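Skurura Opens Reservations for Hirvonen Dining Tables

FERPORT, October 7, 2023 – Furniture maker Skurura will begin taking reservations on Monday for its Hirvonen line of wood dining tables. Deliveries start in November. The line is built for small homes where one table has to serve for meals, homework and office work.

The standard Hirvonen table sells for $799. The price covers delivery within 100 miles of the Ferport workshop and setup in the room of the buyer's choice. Buyers outside that area can get a freight quote from the store. 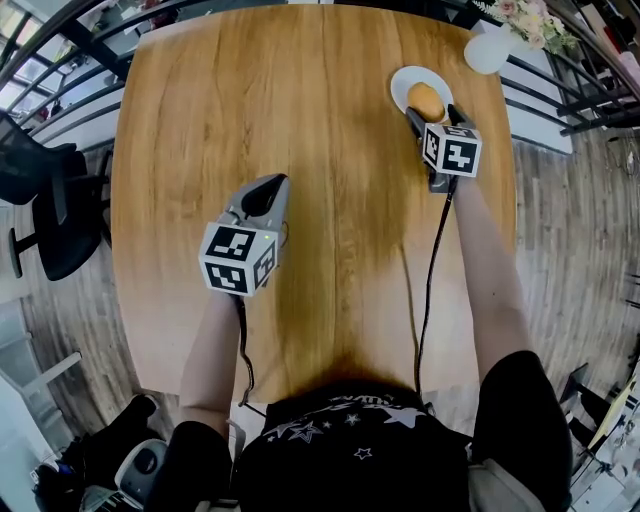

Care and Repairs

Each table ships with a care sheet and a small can of finishing oil. Skurura recommends wiping up spills the same day and keeping hot pans off the bare wood. Scratches can be sanded and oiled at home, or the owner can book a repair visit through the store.

Tables carry a warranty of 7 years on the frame and joints. It does not cover stains, burns or damage from outdoor use. 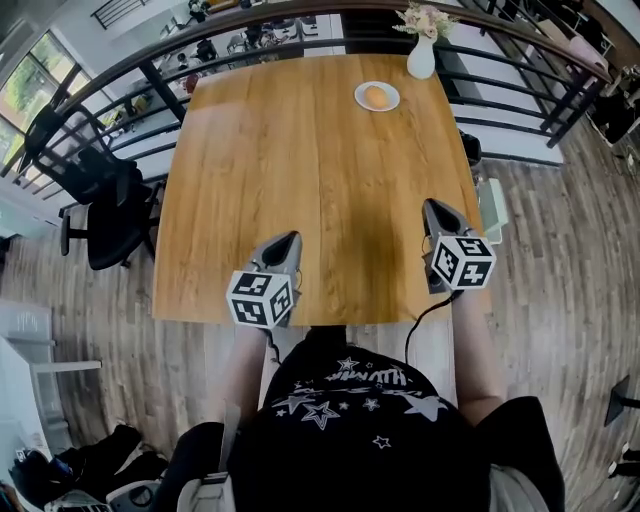
Repair visits inside the delivery area are free for the first year. After that, owners pay a flat fee, which is quoted before any work is done. The company keeps spare legs and hardware in stock for every table it has sold under the Skurura name – 2,213 to date, most of them to homes in the region.

Trade-In Offer

Customers who reserve before the end of November may trade in an old table of any make. Skurura will haul it away at delivery and take $100 off the price. Tables in usable shape go to Drekotik, a secondhand furniture store in Ferport, and the rest are cut down for shop use.
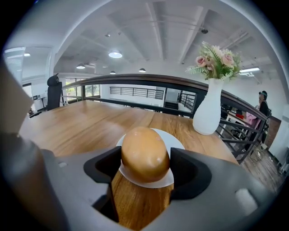 Drekotik said in a statement that it expects the trade-in tables to sell quickly, and that it would like the offer to run past November if space in its back room allows.

Reservations can be made at the Skurura showroom or by phone during store hours. A deposit is required and is refundable until the table ships.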